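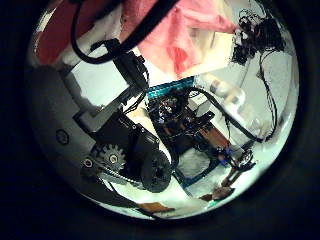

Seno Set-up Guide, section 4
By the Flodport documentation team, Brastesbridge
Last revised in November

Recording examples with the wrist camera

Read this section before the first recording of a new task. The hand must already be fitted and homed.

1. Turn on the bench lights and let the camera run until the brightness stops changing.

2. Open the live view. The lens gives a round picture with a black surround. The grey housing, the gear and the belt pulley show at close range on the left — leave them in view, as the trainer masks them later.

3. Check the cables. A loop of black cable near the top of the picture is acceptable. It must not drop across the middle when the wrist turns.

4. Lay out the parts for the task. Loose items elsewhere on the bench may stay, but keep them in the same place for the whole batch.

5. Press Record, guide the hand through the task at a steady pace, and press Stop with the hand at rest.

6. Mark the example Keep or Discard before starting the next one. Unmarked examples are not uploaded.

7. Move the parts a little and repeat. Record at least 400 kept examples for each task.

Note: The D'Amico trainer accepts shorter batches but shows a warning. Our own reference batch for sorting small parts holds 1,098 examples, and roughly 14 in every hundred recorded were discarded.

Note: A very bright tabletop can wash out pale parts. Lower the exposure one step and record a test example.

Caution: Keep fingers, sleeves and loose cloth away from the exposed gear and belt. Switch off the drive before touching either.

Caution: Do not wipe the lens during a batch. If it needs cleaning, close the batch and start a new one.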